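Home | Getting Started | Arms and Hands | Recording | Review and Export | Help
Last updated May 13, 2018

Section 10. Recording Your First Set of Examples in Brestora

By now you should have both arms waking up properly and moving when you move, and if you got through the last section in one sitting you have earned a cup of coffee. This section is the part most people were looking forward to. You will do a simple table task by hand, with Brestora watching, and save each try so the learning system has something to study later on. We suggest starting on the simulated table and staying there until you feel comfortable, even if your real arms are bolted down and ready to go.

Before you begin

Please have the Tirside hand controllers charged and the Sistirden viewer open on your main screen. Sit or stand somewhere you can bend your elbows freely (a chair with armrests will drive you crazy after a while). It helps to decide on the task out loud, in one plain sentence, and to write it down just that way. "Put the red object on the plate" is a good sentence. "Tidy up" is too loose, and the system will have a hard time with it.

Setting the table

1. In Brestora, open the Asante table layout. It comes with a white table, an oval plate and a round lace mat, along with a few things to pick up.

2. Choose your object from the list and place it on the mat. Leave the plate empty.

3. Press Center View. Your view should take in the plate and at least part of the mat. Black bands along the top and bottom are part of the normal wide view, so there is no need to hunt through the settings for a way to remove them.

4. Bring your hands up slowly until you see the arms come in from the lower part of the view. Keep them clear of the plate for now.
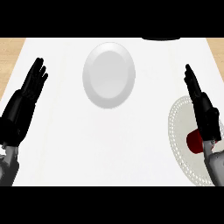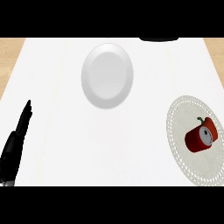

5. Hold still and let the start light turn green. If it stays yellow, lower your hands, take a breath, and bring them up again.

Note: You may work with one hand or with both, whichever suits the task, but please stick with your choice through the whole set. Mixing the two is fine later, when you have more examples to go around. A first set goes more smoothly if every try is done in the same general way.

Recording a try

6. Press the left pedal to start. The counter in the corner of the viewer will begin to run.

7. Do the task at an easy pace, about the way you would pass a full cup to a friend. Reach, close the fingers, lift, carry, set down, let go, and back away. That last bit matters more than you might think! If you stop recording while the fingers are still on the object, the system never gets to see what being finished looks like.

8. Press the left pedal again to stop.

9. Mark the try as Good, Fumbled or Discard. A fumble that you recovered from is well worth keeping, so please don't be shy about that middle button. Discard is for times when the phone rang or the viewer froze.

10. Press Reset. Brestora will move the object to a slightly different spot and turn it a little. Let it do this every time, even when the new position is an awkward one.

CAUTION: Do not press Reset while a hand is closed on the object. The object will jump, and the saved try may be spoiled.

CAUTION: If you have switched to real arms, keep other people out of reach of both of them before you touch the pedal, and keep the stop button where you can hit it without looking.

How many is enough?

Everybody asks, and we wish we had one answer for you. Our own starter set for this layout holds 2,744 tries, of which 1,286 were done with both hands, and it was recorded over many short sittings. You certainly don't need that many to see the system begin to catch on. Rest between sittings, and quit for the day when your shoulders start to creep up toward your ears, as tired hands make sloppy examples.

Saving the set

11. Choose Save Set and type in the plain sentence you wrote down earlier.

12. Wait for the word Saved to show before you close the viewer. A large set can take up to 2 minutes.

13. Play back a few of your tries from the list. If one was marked wrong, click the mark and pick another.

When you are happy with the set, go on to Review and Export, where we cover trimming the slow starts and sending the set off for training.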